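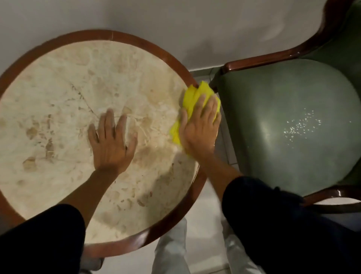
*A yellow cloth meets the rim of a marble-topped table. Wiping down furniture is still a job for human hands.*

**29 December 2018** — Can a machine dust a chair yet? Almost, say the people at Dreteo, and they sound thrilled to be even that close.

The small firm has spent the year teaching a two-armed machine called Flostel to do the dull work of a furniture showroom: wiping tabletops, dusting shelves and going over the wooden parts of chairs. Flat tops came first, and the results are a treat to watch. In the latest round of trials Flostel wiped 100 tables and left 55 of them clean enough to pass the store's own check. Last February it couldn't finish a single one!

"A table is a friendly shape," said Negin Nikzad, who leads the trials. "You go back and forth, you follow the edge, you're done. Then you give it a chair and the whole day changes."

Chairs curve. The rail of an armchair rises, bends and drops away, and the cloth has to stay pressed to the wood the whole way around without dragging over the fabric. A person does this without a thought, one hand wiping and the other keeping the chair still. Flostel takes 215 seconds over one chair back, and it still tends to let go of the cloth on the way down.
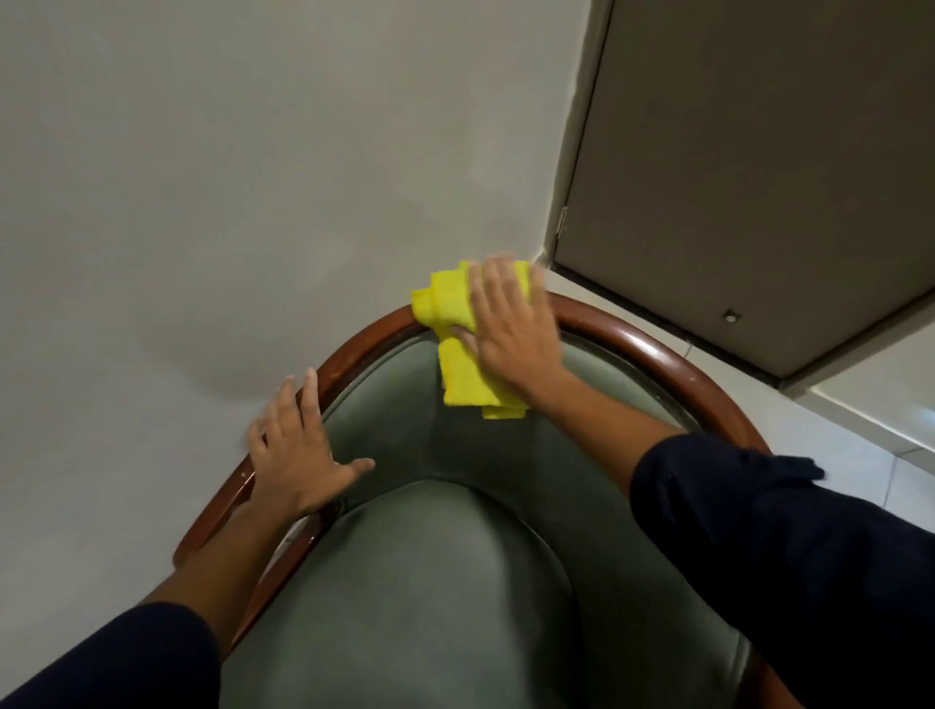

Verena Fankhauser is not ready to hand over her duster. She told us that speed doesn't bother her much, as a slow machine could work all night with the doors locked, but she wants to see it notice a sticky spot and go back over it before she'd trust it with anything she had to sell.

Nikzad's team agrees that this is the big one. Flostel follows a path and has no idea whether the dirt came off. A new fingertip sensor, due to be fitted in February, should let it feel when the cloth is catching on something — a small step, and a really exciting one. The next round of trials will cover chairs only.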